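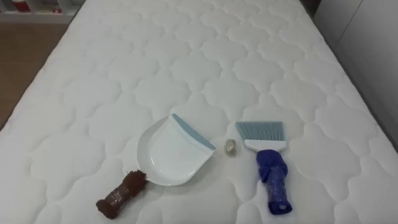

Hazem Nasr reckons I should stop banging on about practice charts and just tell everyone how our first term of group cello for little kids went. Fair enough, mate. Thread time, grab a cuppa.

So for anyone new here, my daughter started at Saragih in term one. It's a small string studio above the bakery, beginners from age four up, and a parent has to come to every lesson and learn the basics too. I had never held a bow in my life (recorder in grade three, badly).

First surprise: no cello for ages. They clapped, they marched, they sat on the floor and sang the names of the strings. She held a cardboard tube and a chopstick and was completely thrilled with both. I was the one sulking about wanting the real thing!

The teacher has them bow before they start and bow when they finish. I thought it was a bit twee to be honest with you, but now my kid bows to the dog before breakfast and I've come right around on it.

Second thing, the listening. We got a playlist and were told to have it on in the background every single day. Car, bath, dinner, whatever. I know the Twinkle variations better than my own phone number. My partner hums them at the servo.

A few of you asked about hire vs buying. We hired through Hanar, month by month, and they swap sizes when the kid grows. Somebody in the group bought a tenth-size online and the bridge was so high the poor little thing couldn't press the strings down. Please get the teacher to look before you pay for anything.

OK the practice chart. Sorry Hazem. We did the 100 days challenge, which means you play something every day for 100 days and colour in a square. "Something" can be one bow hold and a song. On the rough days it was exactly one bow hold and a song, done in pyjamas at 7 in the evening with a great deal of sighing (mostly mine).

What helped us: she picks the order. I write the jobs on bits of paper, she pulls them out of a beanie. Same jobs as if I'd nagged her through them, far less yelling.

What didn't help: me correcting her thumb. Every time I mentioned the thumb she'd go floppy like a dropped jumper. The teacher told me to choose one thing for the week and leave all the rest alone, and I found that so much harder than learning the cello.

There are 2 classes a week if you do the full program, one on your own and one with the group. If you can only manage one I'd ask them which, they were lovely about it when we had to drop back in July with everybody crook.

Group class is where it clicked for mine. She saw a bigger kid play Lightly Row and talked about it the whole way home. Favourite colour, favourite food, favourite person: the Lightly Row girl.

The concert! In the hall at Bakero, tiny chairs, a row of cellos lying on their sides like seals. She played two rhythms on an open string with the piano going underneath and then forgot to bow, ran off, came back, bowed, ran off again. I bawled.

Someone's bound to ask about the Trakora app, so yes, we tried it for the tuner and the metronome. Tuner's fine. She thinks the metronome is rude.

We've re-enrolled for next term and I've been promoted to a full-size cello of my own. Sympathies to the neighbours. Happy to answer questions about hire costs or the parent lessons, just reply under this one and I'll get to you after bedtime.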